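Search this site Type and press enter

How to set up a tool board you will still be using next year

By Adom Kpodo
2023-01-11

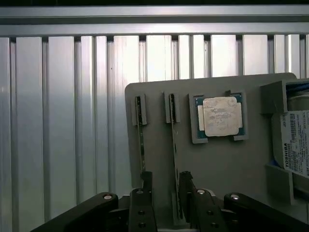

A grey board with holders fitted to it, in front of aluminium profiles.

I don't much like tool boards. Most of the ones I've seen in other people's garages are half empty, with the tools lying on the bench underneath. The usual advice is to buy the biggest board you can afford and fill it in an afternoon, and I think that advice mainly suits the people selling boards.

Still, I gave in last October and put one up over my own bench. This is the way I'd do it again.

1. Leave the board alone for a fortnight

Put an old tray on the bench. Every tool you pick up goes in the tray when you've finished with it, and nothing gets put away. After two weeks, look at what's in there. I own 61 hand tools and the tray had 27 in it. Those are the ones that might deserve a place. The rest can stay in the drawer, however nice they'd look on the wall.

2. Lay it out flat

Put the board on the floor and arrange the tools on it. Leave room for your hand as well as the tool. Plans you find online tend to pack everything in tight, which photographs well and skins your knuckles. I left about 40 mm between handles and wouldn't go much closer.

Heavy things go low. Anything you reach for with your left hand goes on the left, whatever the tidy drawing says.

3. Choose holders (and don't buy the kit)

Boxed sets of mixed hooks are poor value. I bought a Bramulard set and used 8 of the pieces. A plain slot suits rulers, squares and flat scrapers. Screwdrivers want a hole they can drop through. Pliers are happy on a single peg.

Magnetic strips get a lot of praise. Mine holds small drill bits well enough, but I wouldn't hang a chisel from it over my feet.

4. Fix it to something solid

Find the studs, or use proper plugs in brick. Ignore any packet that promises a weight without saying what sort of wall they tested it on. Pull down hard on the empty board before you hang anything. If it shifts, take it off and start again.

5. Don't draw outlines yet

Kwesi Kwofie, who has the unit next to mine, swears by painted outlines. I'm not convinced – you will move things, and then you've got a board covered in ghosts. Use masking tape and a pencil for the first couple of months. I've moved the tin snips three times and they still aren't right.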